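Holtosska Residents' Forum
Shared Kitchen and Workroom > Policy Discussion
Topic: Proposed change to the care of wooden cutting boards

housing_office_hilteo
July 25, 2022
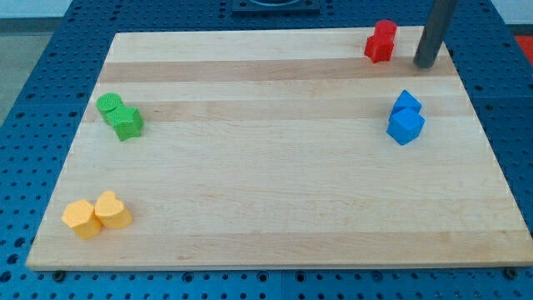 The Housing Office invites comment on a proposed revision to the shared kitchen rules at Hilteo House. Under the current wording, wooden cutting boards are to be washed by hand, dried upright and oiled by the floor group every March. The revision would require oiling every 2 months and would reserve wooden boards for bread, fruit and vegetables. Raw meat and fish would be prepared on plastic boards only. Comments received in this thread will be considered before the rules are reprinted.

kowalchuk_wing_rep
The residents of the Kowalchuk wing have discussed the proposal and support the separation of boards. We do not support the oiling schedule. Our boards see heavy use in the evenings, and an oiled board must be left overnight before it is used again. We ask that the schedule apply only to boards that look dry or feel rough.

fukine_floor2
I must respectfully disagree with the previous poster. "Looks dry" is not a standard that can be applied evenly. On our floor one board split along a glue line last winter after many months without oil, and the replacement was charged to the floor account. A fixed schedule is easier to follow and easier to check.

tenant_1230
May I ask which oil is to be used? The present rules do not say. Cooking oil was used on our floor and the board developed a sour smell. I would also ask that residents with nut allergies be considered, as walnut oil has been suggested in an earlier thread.

housing_office_hilteo
Thank you for raising this. The revised text will specify food-grade mineral oil, supplied by this office. Nut oils will not be permitted in shared kitchens.

kowalchuk_wing_rep
We welcome that clarification. Our objection to the schedule stands. We would accept a fixed schedule if each kitchen were given a second board, so that one could rest while the other was in use.

fukine_floor2
A second board would be acceptable to our floor, provided that the cost is not charged to residents.

housing_office_hilteo
The request for second boards has been noted and will be priced. Residents are reminded that wooden boards must not be placed in the dishwasher under either version of the rules.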